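# Where Do Wobbly Stripes Come From?

Some patterns are made with paint, and some are made with thread. And some are made when two patterns bump into each other! Look at the grey and white criss-cross panel at the back, where bands of orange and blue spread out from the middle.
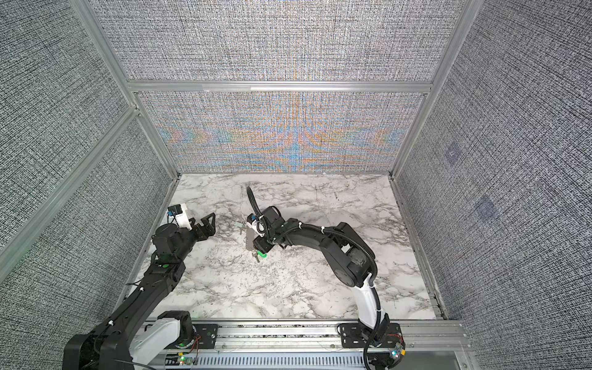
One reader of our Stadik pages wrote in to ask whether stripes like these are printed on the cloth, as her gran's net curtains get them too, and they slide about when she walks past.

What a brilliant thing to notice! Her curtains are plain white, and the stripes still turn up. They have a name: **moiré**, which you say like "mwah-ray". It's a French word, and it was used for a kind of silk with a watery, rippling shine long before anybody had a camera.

## Two patterns, one surprise

To get moiré you need two patterns made of lots of small, regular bits. Lines will do, or dots, or little squares. Put one on top of the other and shift it a tiny bit.

In some places the lines of the top pattern sit exactly over the lines underneath. The gaps match up as well, so plenty of light gets through and that patch looks bright. A little further along, the top lines have drifted until they cover the gaps. Less light gets through there, and that patch looks dark. Further still, they match up again. Bright, dark, bright, dark... and there are your stripes, much bigger and fatter than any of the lines that made them!

Net curtains do it when they hang in folds. The front layer is one pattern and the back layer is the other. When you walk past, you look through the two layers from a new angle, so the matching places move. The curtain can be perfectly still and the stripes will swoosh along it anyway.

## Try it with two combs

You will need:

- two combs with fine teeth (different sizes are best)
- a bright window

1. Hold one comb up in front of the window.
2. Put the second comb behind it, with the teeth pointing the same way.
3. Slide the back comb very slowly to one side.
4. Now tilt it, only a little.

Watch how far the bands jump when your hand has hardly moved. Tilting is my favourite bit. The bands swing round and squash closer together the more you tilt.

Suppose one comb has 10 teeth in every centimetre and the other has 11. They start off lined up, slowly get out of step, and come back into step one centimetre later. So you get one fat band for each centimetre.

If you haven't got combs, two kitchen sieves work well, one inside the other. So do two bits of net from an old fruit bag, if the holes are small enough.

## But what about just one cloth?

A single piece of woven cloth can make moiré as well, if you take its photo. The cloth is the first pattern, with its threads going over and under, over and under. The second pattern is hiding inside the camera.

A digital camera catches light on a chip covered in tiny light-catchers, set out in neat rows like the squares in a maths book. When the threads in the picture are nearly the same size as those squares, the two patterns get in and out of step, just like the combs.

And the colours? Most cameras have a tiny filter over each light-catcher, so that one collects red light, the next green, and another blue. If bright threads happen to land mostly on the red ones in one place and mostly on the blue ones in another, the camera gets muddled. It colours in stripes on cloth that is only grey and white.

Bold, blotchy patterns don't do this nearly so easily. The tabletop in our picture has grey and black veins wandering over white, like marble. Veins bend and wander wherever they like, and moiré loves things that repeat.

## Be a stripe hunter

The weaving room at Flutberg has a sample cloth with 300 threads across it and another with 700. Children there are allowed to photograph both from the doorway, then walk closer and try again. The stripes grow, shrink, change colour and sometimes vanish completely!

You can do the same at home with a grown-up's phone. Good places to hunt are:

- a shirt with thin stripes
- a fly screen on a window
- the cloth front of a loudspeaker
- a television screen that is switched on
- railings on a bridge, with more railings behind them

Take one photo, step back, and take another. Then zoom in on each one. If the stripes change as you zoom, the dots on the phone's screen have joined in too.

Draw the best one you find and write down how far away you were standing. Next time we'll be looking at why soap bubbles have colours, and you'll need washing-up liquid and a straw.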